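The Sofa Is Not a Closet, Whatever Grasomano Tells You

By King-fai Lu

July 25, 2019

The people at Grasomano would like you to stop folding. Their Venon method, sold as a booklet and a set of 2 fabric trays, promises to cure what they call "landing spots," the places in a home where clean clothes come to rest and then stay. The price is $40. The booklet is thin.

I have been reading tidying advice for long enough to distrust anything with a name. Last September it was Fliltgate, which had me hanging T-shirts by color. Before that I paid for a course in which a man in linen asked me to apologize to my socks. I still own the socks.

Venon's big idea is that every room should have one approved surface for laundry in transit, and that the surface must be uncomfortable. A hard bench, say, or a stool. Make it a soft seat, the booklet warns, and you will "invite the garment to remain." A survey of 3,263 customers is offered as proof, though the company would not tell me what they were asked.

I tried it for about two weeks. The bench in my hallway filled up on the first evening. By the fourth, my family was stepping around it and dropping things wherever they pleased, which is what we did before, only now we had a bench. My sister, Sin, came to stay and used the trays for mail.

Clothes go where people take them off or where they run out of patience, and I have yet to see a booklet change either. A sofa wins because it is wide, close by and the right height for an armful. Coral-red shorts with a white stripe will lie on a gray seat as happily as on any bench, with a crumpled bundle in the same red next to them, and a mustard-yellow backrest does nothing to scare them off. My own rule is cheaper: clear the seat before you sit down – all of it, into drawers, folded badly if need be. It works on most evenings. I did send the trays back, and Grasomano kept the shipping.

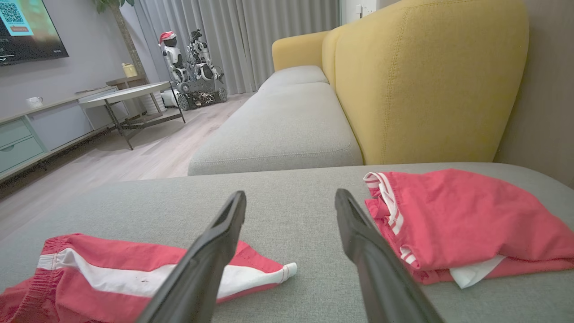
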